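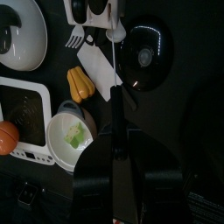
Toy maker Jollano has handed part of its sample testing to robot arms at its Drastusbridge plant, and the 15 people who used to do that work by hand are learning to run the machines.

The company, which makes play kitchens and pretend food, began the change in March. Arms with two-fingered grippers now pick up and put down the small pieces that go into each set: cutlery, lids, bowls, fruit and vegetables. Each new design goes through 1000 pick-ups before it is cleared for production. Testers used to do 300 by hand and sign a sheet at the end of the shift.

"My wrists are better and my eyes are worse," said Myroslav Skoryk, a tester who moved to the robot stations in the first week. "I used to handle the things all day. Now I watch a screen and step in when the arm drops something or grabs two pieces at once."

Skoryk said thin, flat items such as forks still give the most trouble, and that round lids were hard until the grip settings were changed in the second week. Operators guide the arm by hand through a new item several times before it is left to work alone. They also lay out the pieces and mix them up between runs, a job that takes up more of the shift than planners had expected.

The software comes from Devby, which has had two engineers on site since the start. They are due to leave at the end of the summer, and by then the plant's own staff are supposed to handle resets, gripper pad changes and simple faults.

No jobs have been cut. Jollano has promised that testers will keep their current pay grade for a year, but it has not said what happens after that. Staff who complete the operator course get a one-time payment of $400. The course runs on paid time, after complaints that the first sessions had been scheduled on evenings.

Not everyone has moved over. Four testers asked to stay on manual work and now check paint, edges and stitching, which the arms do not do. Two others transferred to packing.

Shift patterns have changed as well. The stations run into the night, so one operator stays until 11 p.m. on a rotating basis - a sore point for people with young children. Plant management and staff representatives are to meet again on the late shift next month.

A second group of stations is planned for the company's Prokopenko site, where bath toys are made. No start date has been set.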